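3.2 Tâche de tri

Le bras Latus doit prendre les pièces d'un puzzle éducatif en bois et les déposer dans trois bols selon leur catégorie : poissons, chiffres, autres. La commande passe par le logiciel Prodix. Chaque essai est limité à 24 secondes par pièce.
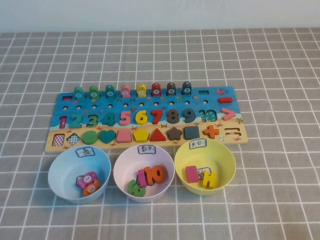

Figure 7. Planche de puzzle et bols étiquetés 鱼 (poissons), 数字 (chiffres) et 其它 (autres).

Le modèle a été entraîné sur nearly 3000 images annotées depuis janvier. Les poissons, debout sur le bord de la planche, se saisissent par les côtés. Les chiffres demandent une approche verticale, et la pince glisse encore sur le 1.

Reste à faire avant la remise du 15 mai 2020 : reprendre le calibrage et refaire la série de 9 essais avec les formes.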